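**From:** Akua Zakaria
**To:** vinyl-and-tin list
**Date:** Mar 31, 2026
**Subject:** Re: [vinyl-and-tin] Nisetti wind-up walkers, second run or reissue?

Joaquín Sepúlveda wrote:

> I picked up a Nisetti walker last month, the lion one, sold to me as a second run from 1974. The key is brass and the box has the orange end flaps. But the feet have the Prellora stamp and I thought that only came in with the reissues. Paid more than I like to admit. Can anyone tell me what I have? Also, does anyone know how many of the lions were made? The seller said 700 and I have seen 300 on another site.

Joaquín,

Short answer: I think it is a second run, and the stamp doesn't rule that out.

Prellora took over the tin pressing before Nisetti stopped making the walkers under its own name. There was an overlap, and during it the bodies were still lithographed at the old shop while the feet and the key plates came from Prellora. I have two second-run bears with stamped feet and original boxes, one bought from the family of the first owner. The reissues came later and are easy to tell apart once you have one in hand.

Things to check on yours:

- The seam under the belly. Second run has four tabs folded toward the tail. The reissue has six, folded toward the head.
- The key shaft. On the older ones it is square. On the reissue it is round with a flat filed on one side.
- The inside of the box lid. Second-run lids are plain gray board. Reissue lids are white and have a number in the corner.
- The eyes. The black should overlap the yellow a little on the left side. They fixed the registration for the reissue, so clean eyes are a bad sign.

The orange end flaps don't help much. The same flaps were used all the way through and people also swap boxes.

On the numbers, both could be right. The 700 figure is for the whole second run of lions. The 300 is the first run, which had the felt mane. I got both from a photocopied dealer sheet that Korkor Nartey sent around years ago. I have never seen a factory record, so treat them as dealer numbers.
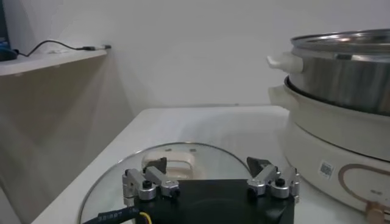

Afia Dramani wrote to me off list and said I could pass this on. She disagrees about the key shaft. She has a lion with a round shaft that she is sure is second run, because it has the four tabs and the gray lid, and she thinks the factory used up whatever keys were on the shelf. She would trust the tabs first and the lid second, and would leave the key out of it. She also says the reissue lion weighs 38 grams more than hers, key included.

That is fair. I have only had five lions through my hands and all of them were square, but keys do get replaced. If yours has the four tabs I would stop worrying.

Please don't open the tabs to look at the spring. They will bend once, maybe twice, and then they snap. If it runs slow, put one drop of clock oil on the axle on each side and leave it overnight.

As for what you paid, the last boxed second-run lion I saw change hands was in August, at the Nutsugah sale, and it went for roughly $700 with a split corner on the box. Loose ones go for a lot less. The Prekura copies turn up too, but those have plastic feet, so you don't have one of those.

If you can post what is on the underside of the left front foot, including any letter after the stamp, I can compare it with my bears. Dindo Ocampo has the giraffe and the elephant and may be able to add something.

Akua

--
vinyl-and-tin: tin, vinyl and wind-up toys
Please trim quotes when you reply. For sale posts on Fridays only.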